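Melwood Community Room: Table Setups and Small Things, October

The Melwood room has been open to the neighborhood since the spring, and we get a lot of messages asking what it looks like inside, what the tables are like, and what people should bring. The page has been redone to answer most of that. The gallery is short for now and more pictures will be added as the room gets used for different things.

About the room

Melwood is on the ground floor of the old Lammers building, on the side facing the parking lot. It was a storeroom for years and then an office for Flaresell, who left it in good shape and took out the carpet before they moved. The floor is now sealed concrete. The walls were painted over the summer in a pale gray that took two coats in most places and three by the door.

The room measures 2,071 square feet if you include the hallway and the two closets. The main space is smaller than that makes it sound, but it is a plain rectangle and easy to lay out. There is one sink, a counter with four outlets, and a double door wide enough for a loaded cart.

About the tables

There are 7 tables. The tops are white with rounded corners, and they wipe down with a damp cloth. Please do not use anything gritty on them. Marker comes off with rubbing alcohol, and there is a bottle of it under the sink. Glue is harder. If you are doing a project with glue or paint, put down paper first — a roll is kept in the tall closet.

Each table seats 6 comfortably. You can get more people around one if they are children. If you push two together end to end, leave the corners slightly apart so you can get a hand between them when it is time to move them again.

Chairs are stacked in the short closet. Stack them no more than 10 high when you put them back.

Drinks and bottles

Water is fine at the tables. Coffee is fine if it has a lid. Bottles with a screw cap are the easiest thing to have around during a workshop, and people doing paper crafts in particular have asked that open cups stay on the counter.

Empty bottles should go home with you or into the recycling by the double door. The Andau recycling pickup takes clear plastic with the cap left on, so there is no need to sort caps out separately. Crush the bottle a little first if you can, since the bin fills up fast after a busy afternoon. We collect more than we expected to. Some of the clear ones get rinsed and kept for the children's craft table, where they are turned into bird feeders and planters. The ones with a ribbed shoulder are good for this because string stays put in the grooves.

If you would like to save bottles for the craft table, rinse them, let them dry with the cap off, then put the cap back on and leave them on the counter. Colored caps are welcome. They get used for wheels, checkers and mosaic pieces.

Using the room

The room can be booked for a morning, an afternoon or an evening. Mornings run from 8:30 to noon, afternoons from 12:30 to 5:00, and evenings from 5:30 to 9:00. The half hours in between are for cleaning up and for the next group to get in. Please wipe the tables before you leave, even if they look clean.

Parking is free in the side lot after 4:00 p.m. Before that, use the street or the Lammers lot on the north side. The key box is to the left of the double door, and the code is sent with your booking.

Pictures

Pictures are posted in the order they come in. If your group has used the room and you would like a picture added, send it with a line or two about what you were doing. Group shots need an okay from everyone in them. Pictures of tables, projects and supplies can be sent as they are. 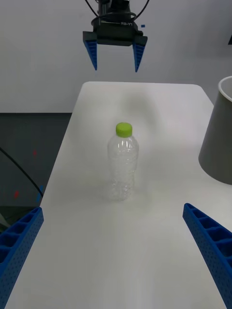 Clear water bottle with a lime-green cap on one of the white tables, gray container at right. Melwood, October.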